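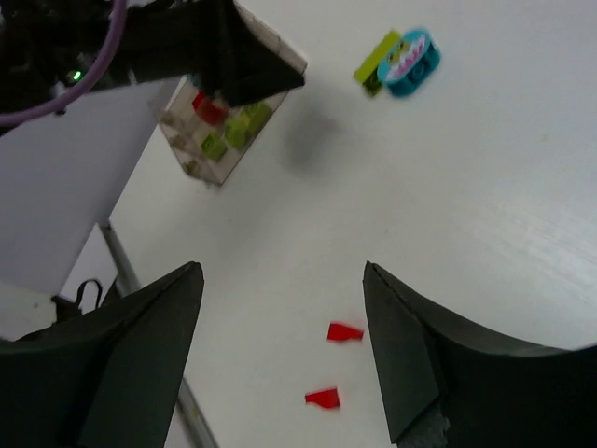

Bistora is a collection of recorded robot demonstrations, made for the training of learning systems that handle small objects on a table. It was begun by the research group Wirkoron in Clarnthorpe and consists of 3533 episodes. In each episode a human operator guides two robot arms through one short task, such as moving toy bricks into a clear box with compartments.

Recording

The arms are controlled from a distance by one operator, who holds a pair of handles. During an episode the system stores the positions of the joints, the opening of each gripper and the video from all cameras. Small cameras are mounted at the wrists, so that the fingers and the object between them stay in view during the grasp. An episode begins when the operator presses a pedal and ends with a second press. Most episodes were recorded on a white tabletop.

The objects are mainly plastic toy pieces of different shape and color. Flat pieces are considered the most difficult, as the fingers must come very near to the table before they close. Before each episode the pieces are scattered again by hand, and from time to time the box is also moved to a new place.

Selection of episodes

Tiziana Tedesco, who directed the recording, wrote the rules by which episodes are kept or removed. An episode with a dropped piece is kept if the operator picks the piece up again – such corrections are regarded as useful for the learning system. An episode is removed when a camera signal is lost or when the operator leaves the task unfinished. In the first version 174 episodes were removed, and one more in the second, which makes 175. The removed episodes are not included in the total given above.

Naming and versions

The early recordings were known as the Bianchini set, after the street in which the first laboratory was located. The present name was taken in October, together with version 2. This version also added a written instruction to every episode. The instructions are short sentences in English, and several wordings exist for the same task.

See also

Imitation learning
Remote operation
Robot gripper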